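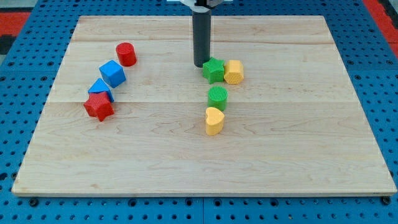 My sister-in-law told me over the phone that I had to get past the second episode of Casis before I was allowed an opinion, and that if I still wanted to quit after that she would leave me alone about it until Christmas. She has been after me since July. I had tried it once before and turned it off when the man with the accordion came back for the third time, so I did have an opinion, but I kept it to myself and started over.

Well, I've now seen all 6 and I owe her a pie.

If you haven't run across it, Casis is a hidden-camera show, except that the people being filmed are the ones in on it. Each week they take over one ordinary business in a town called Taltville, and the regulars (the real ones, who eat there or get their hair cut there) have to play a small trick on a traveling host who knows something is coming and has no idea what. So you spend the whole half hour watching a grown man be suspicious of a napkin holder. It's very gentle. The worst thing that happens to anybody is a wet sleeve.

The first episode is slow, I'll say that. It's set in a dry cleaner's, and there's a long stretch with the host reading the prices out loud that I'm sure was funnier in the room. The second one is the diner, and that was where I came around. The whole breakfast crowd has agreed to call him Hájek, all of them, the cook included, and they do it so politely that by the time his eggs come he's signing the check that way. I laughed until the dog left the room.

I should mention the prize money, as it's the part people seem to argue over. If the town fools him, everybody who took part splits 500 dollars, and in the bowling alley episode that was a lot of people, so they each went home with enough for a sandwich. I read a few complaints that this was cheap of the producers. I kind of love it! You can tell they'd have done it for free, and the arguing over who gets the odd change at the end is better than some of the tricks.

The one I'd skip is the fifth, with the guest host. He mugs. He looks straight at the camera every time he thinks he's figured something out – and the regular fellow never does that, he just goes quiet and starts moving his coffee cup farther away from people.

I watched most of it through Morach, which I'm still paying for because of the baking shows. The listing there had 1,092 reviews when I looked, and I read far too many of them one night when I should have been asleep. Plenty of folks want a second season in a bigger city. I hope they don't. Half the pleasure is that the woman from the florist turns up again in the background at the bank, minding her own business, and you wave at her from your couch like a fool.

Anyway, start with episode 2 and go back to the dry cleaner's if you feel like it. It's apple, by the way, the pie. She asked for cherry but I've already bought the apples.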